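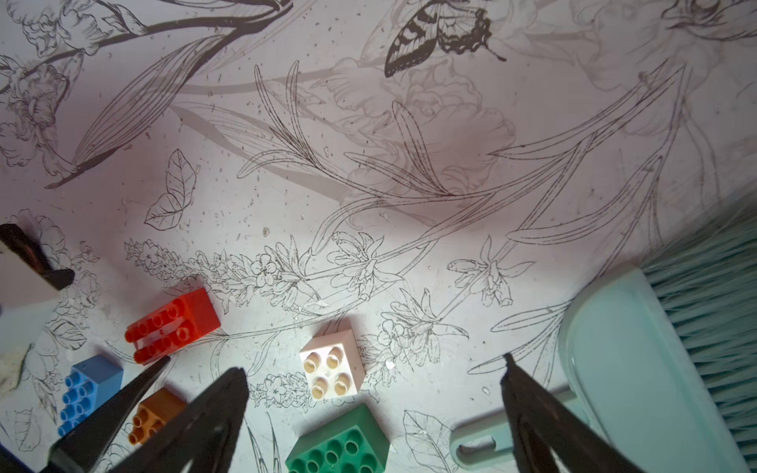
Protokoll der Mieterversammlung Wohnanlage Oltstead

Mo., 18. Mai
Von der Schriftführung

Ort: Gemeinschaftsraum, Haus B, Erdgeschoss
Beginn: 19:05 Uhr, Ende: 21:20 Uhr
Anwesend: 23 stimmberechtigte Mietparteien, dazu zwei Vertreter der Hausverwaltung Mottram

TOP 1: Eröffnung und Tagesordnung

Die Sprecherin der Mietergemeinschaft eröffnet die Versammlung und stellt fest, dass fristgerecht eingeladen wurde. Die Tagesordnung wird um den Punkt „Fahrradkeller Haus C“ ergänzt. Das Protokoll der letzten Versammlung wird mit einer Änderung genehmigt: Unter TOP 4 muss es „Nordeingang“ heißen, nicht „Nebeneingang“.

TOP 2: Heizkostenabrechnung

Die Hausverwaltung erläutert die Abrechnung für das vergangene Jahr. Mehrere Parteien aus Haus A haben Nachzahlungen erhalten, obwohl sie nach eigenen Angaben weniger geheizt haben als im Vorjahr. Die Verwaltung verweist auf den gestiegenen Grundpreis und auf den Austausch der Messgeräte im Herbst. Bei zwei Wohnungen im vierten Stock wurde geschätzt, da die Ablesung nicht möglich war.

Die Versammlung bittet um Einsicht in die Belege. Mottram sagt zu, die Unterlagen an zwei Nachmittagen im Büro auszulegen. Die Termine werden im Treppenhaus ausgehängt. Die Widerspruchsfrist bleibt davon unberührt.

TOP 3: Aufzug Haus B

Der Aufzug stand seit Februar mehrfach still, zuletzt über ein ganzes Wochenende. Eine Bewohnerin aus dem fünften Stock berichtet, dass sie in dieser Zeit die Wohnung nicht verlassen konnte. Der Wartungsvertrag mit der Firma Prilstead läuft noch bis Jahresende. Laut Verwaltung wurde die Türsteuerung repariert, das Ersatzteil für den Antrieb ist bestellt. Einen Liefertermin gibt es noch nicht.

Beschluss: Die Verwaltung wird aufgefordert, Prilstead schriftlich eine Frist bis Mitte Juni zu setzen und parallel ein Vergleichsangebot einzuholen.
Abstimmung: 21 Ja, 0 Nein, 2 Enthaltungen.

TOP 4: Hofkasse und Sommerfest

Der Kassenstand beträgt 1369 Euro. Die Belege wurden von zwei Mietparteien geprüft, es gab keine Beanstandungen.

Das Sommerfest soll wieder im Innenhof stattfinden, an einem Samstag im Juni. Für die Getränke liegt ein Angebot von Mesero vor, Kühlwagen und Rücknahme des Leerguts sind darin enthalten. Ein Teilnehmer schlägt vor, die Getränke selbst zu kaufen. Dagegen wird eingewandt, dass im letzten Jahr der Transport an drei Leuten hängen geblieben ist. Das Angebot von Mesero wird mehrheitlich angenommen.

Für Kuchen und Salate hängt eine Liste am Schwarzen Brett. Die Musik endet um 22 Uhr. Bierbänke kommen aus dem Keller von Haus A, eine davon muss vorher repariert werden.

TOP 5: Müllplatz

Am Müllplatz wird wiederholt Sperrmüll abgestellt, auch von außerhalb. Die Verwaltung hat die Abholung im März bezahlt und will die Kosten beim nächsten Mal umlegen. Dazu gibt es Widerspruch aus der Versammlung. Diskutiert werden ein abschließbares Tor und eine bessere Beleuchtung. Die Verwaltung holt für beides Preise ein. Der Punkt wird vertagt.

Die Papiertonne wird ab Juni alle zwei Wochen geleert. Kartons bitte zerkleinern.

TOP 6: Fahrradkeller Haus C

Im Keller stehen viele Räder ohne erkennbaren Besitzer. Vorgehen wie vor einigen Jahren in Haus A: Alle Räder bekommen einen Anhänger. Wer sein Rad behalten will, entfernt den Anhänger innerhalb von vier Wochen. Die übrigen Räder werden weitere drei Monate eingelagert. Die Verwaltung klärt, wo dafür Platz ist.

TOP 7: Verschiedenes

Das Licht im Durchgang zwischen Haus B und C schaltet zu früh ab. Die Zeit wird verlängert.
Die Klingelschilder in Haus A sind teilweise veraltet, Änderungen bitte schriftlich an Mottram.
Es wird an die Ruhezeiten erinnert, insbesondere beim Bohren am Sonntag.
Der Schlüssel für den Gemeinschaftsraum liegt künftig nur noch bei der Sprecherin.

Die nächste Versammlung findet im Herbst statt, die Einladung folgt.

Kommentare (3)

Haus A, 2. OG: Wann genau liegen die Belege aus? Im Treppenhaus hängt noch nichts.

Mieter Haus C: Bitte bei den Rädern auch an die Kinderanhänger denken. Unserer steht hinten links und wird benutzt.

Haus B, 5. OG: Der Aufzug steht seit heute früh wieder. Störung ist gemeldet.

Weitere Beiträge

Aushang: Ablesetermine Wasser
Neue Leerungszeiten für Papier und Bioabfall
Sommerfest: Wer hilft beim Aufbau?
Hausordnung, geänderte Fassung
Protokoll der Herbstversammlung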